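Budgeting for the second arm

June 28, 2026

I spent most of March writing the equipment plan for the shop at Nasanside, and it has changed twice. The first version was one line: a second Jostero arm, same as the one we have. The second version has 16 lines – the arm is still the biggest, but the small stuff adds up faster than I expected.

Spare fingertip pads are $25 a set. A replacement finger plate is $109. Bellamy wants $300 for shipping, and that was missing from their first quote. Computer cases stay on the list as practice work, with the power supply left in.
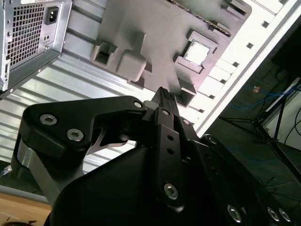 Should you buy spares with the arm or wait until something wears out?

Buy the pads with the arm and wait on the rest. Pads are cheap, and a separate order later means paying for shipping again.

I also looked at the Jostari, the smaller model. It would save bench space, but our finger plates don't fit it, so I'd be stocking two kinds of everything. I've asked Bellamy for a new quote on the Jostero with shipping included.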